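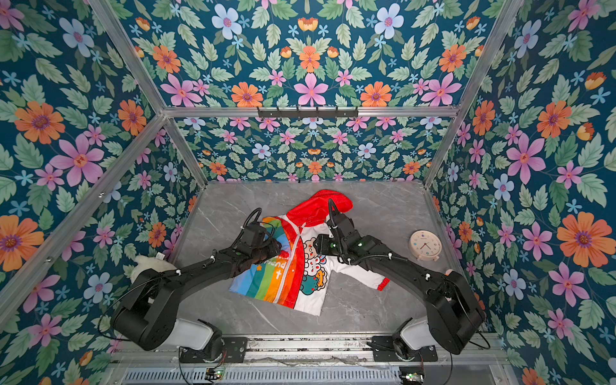

My kid's striped jacket, hood and all, before folding

How do you fold a child's hooded jacket so the hood doesn't ruin the stack?

Posted by Hiba Majali
Member, 14 posts

Hello all, and thank you in advance for your patience because I know this is a small thing to be stuck on! I'm packing away my daughter's lighter jackets to pass along to her cousin in Jadville, and I've done fine with the shirts and pants. It's the jackets with hoods that beat me. The one in the photo is mostly white with rainbow stripes down one side, a red zipper trim and a bright red hood, and there's a cartoon print of stacked bears on the front that she adores, so I'd like to keep it from getting a crease through the middle.

Every time I fold it, the hood bunches up into a lump and whatever I put on top slides off. I've tried tucking the hood inside and I've tried leaving it out. Should the zipper be open or closed? And do the sleeves go in front or behind? My storage box is one of the shallow Narno ones, if that matters.

Viewed 1,546 times

Ngan-ling Pan
Helper, 3,011 posts

Hi Hiba, it's a sweet jacket and I can see why you want to look after those bears. I have folded a great many of these for the clothing swap in Cludby, and what I do is treat the hood as a separate piece and deal with it first.

Zip the jacket all the way up and lay it face down on a table. Smooth the back with your palms from the middle outward. Now flatten the hood — pull it up to its full height, press the two halves together along the center seam, then fold it down onto the back of the jacket so it lies between the shoulders. If it's a deep hood, turn the tip under once more.

Bring one sleeve straight across the back, just below the hood, and then the other on top of it. With thick ribbed cuffs I stagger them a little so they don't sit in one spot and make a new lump for you. Fold each side in by a few inches, and then bring the bottom hem up toward the shoulders. Turn the whole thing over and you have a tidy rectangle with the front showing.

About the print: that last fold does have to land somewhere. If it would go right through the bears, fold up only the bottom third. The bundle comes out longer, but in a shallow box that's usually fine. I also slip a sheet of plain tissue over a printed front if it's going to be stored past July or so, as some prints get tacky in the heat.

Yeh
Member, 9 posts

just roll it. hood flat, sleeves in, roll from the bottom up and use the hood like a pocket to hold it all together. my boys' jackets have lived like that for years and they come out ok, bit wrinkly

Hiba Majali

Thank you both! Face down was the part I was missing, I'd been fighting with it front side up all this time. I'll do Ngan-ling's way for the bear one, and I may try the roll on her fleece, as there isn't any print on it to worry about. Does the tissue need to be the acid-free kind, or is gift wrap tissue all right?

Ngan-ling Pan

Plain white gift tissue is fine for a season. I'd skip the colored sheets next to all that white, though — the dye can rub off if the box gets damp.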